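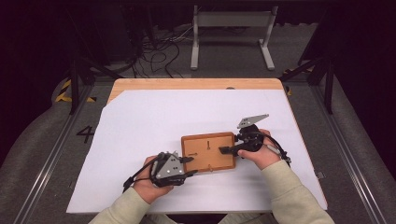 Figure 1. Both hand-held grippers on the tray, white paper on the tabletop.

Pevwood Technical Institute
Robot Cell Maintenance, Handout 3
Instructor: Prasert Thongdee
Revised 06/06/2021

Preparing the Hand-Held Grippers

Students shall complete these checks before each session at the Viline cell. Work in pairs and record the results in the cell logbook.

1. Place the wooden tray on the table. Keep the floor rails clear of bags and tools.

2. Strap one gripper to each hand. The straps should be firm without pinching. Check the screws on each metal back plate and tighten any that turn by hand.

3. Lead each cable away from the fingers. Open and close the gripper 10 times and watch for any pull on the connector.

4. Open the fingers fully over a bare part of the table and inspect the gripping faces. Figure 2 shows the open position, with one finger chipped along its top edge. Note chips and frayed edges in the logbook by finger, left or right.

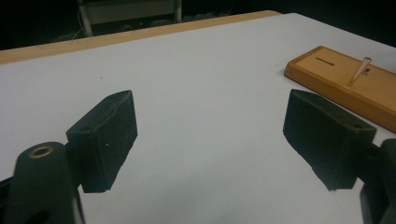

Figure 2. Fingers open, tray to the upper right.

5. Wipe the gripping faces with a dry, lint-free cloth. Solvents are not permitted.

6. Report any finger that sticks or closes unevenly to the instructor. Replacement fingers are kept in drawer 18 and must be signed out.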